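Unit 6: Wear and coating loss in sheet metal containers

Reading before class: Chapter 6 of the course pack, sections on adhesion and abrasion. Bring the Dallomholm data sheet from Unit 5.

6.1 Scope

Unit 5 covered corrosion of uncoated steel. Unit 6 covers mechanical damage to painted and powder coated sheet, mainly in bins, chutes and trays that carry solid parts. Chemical attack on the coating is left to Unit 8. Galvanized sheet is mentioned only where the zinc layer changes how the top coat fails.

6.2 Terms

Scuff: a change in gloss or color with no measurable loss of thickness. Often this is material transferred from the part to the surface, and it can be removed with solvent.

Scratch: a groove in the coating. A scratch is called shallow if it stops within the coating and full depth if it reaches the substrate.

Flaking: loss of coating in pieces, with the break at the interface between coating and metal. The edge of a flaked area is steep and can be lifted with a blade.

Wear-through: gradual thinning until the substrate shows. The edge is feathered and cannot be lifted.

Students regularly confuse the last two. The difference matters for the repair. Flaking points to poor surface preparation, and the surrounding coating has to be tested before any patch is applied. Wear-through points to load and motion, and the surrounding coating is usually sound.

6.3 Where damage collects

Sliding contact concentrates on sloped surfaces. A part dropped onto a slope has a velocity component normal to the surface, which produces impact damage, and a component along it, which produces scratches running in the direction of travel. On a steep slope the second dominates. On a shallow slope parts stop, pile up and are pushed along by later arrivals, so the damage is worst near the lower end, where the contact pressure is highest. 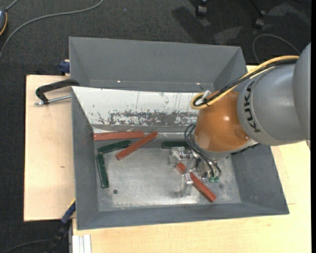 The transition from slope to floor needs separate treatment. Parts change direction there, and the load is carried over a narrow band. If the slope is a separate panel, its lower edge is also a cut edge, and coating is thin on cut edges because it draws back during curing. A radius on the edge before coating reduces this. Dakotik panels are supplied with the edge broken on one side only, so orientation during assembly has to be checked.

Flat floors show a mixed pattern: short scratches in all directions, transferred material, and polished areas where parts have been dragged repeatedly. Polished areas on bare metal reflect strongly and are easily mistaken for moisture under a low light. Inspect from two angles.

6.4 Adhesion by the cross-cut method

Cut a lattice through the coating to the metal, brush lightly, apply tape, remove, and grade the lattice by the area lost. Grade 0 is no loss. The lab uses the Grorkham cutter with the wide blade set. Points to watch:

- The cut must reach the substrate in one pass.
- Do not place the lattice across an existing scratch.
- Record the position of each lattice on the sketch before removing the tape.

6.5 Abrasion test

The Nikolaidis rig slides a loaded steel shoe along a coated strip inclined at 34 degrees. Run 700 strokes, stopping every 20 to measure thickness at the three marked points. Wipe the strip with a dry cloth before each reading. Loose debris under the probe gives a high value.

Plot thickness against strokes. A straight line indicates steady abrasive wear. A sudden drop at one point with little change at the other two indicates flaking, and the run should be repeated on a fresh strip from the same batch.

6.6 Choice of finish

A light coating makes damage easy to see against a darker substrate, which helps inspection but shortens the time before users ask for replacement. A coating matched to the metal hides early loss. For containers that only carry parts, leaving the floor bare and coating the slopes is a common compromise.

Lab report: 30 points. Due at the start of the Unit 7 lecture. Attach the raw thickness table.

Materials Laboratory, course handouts. Questions to the teaching office. Copyright the department. Back to top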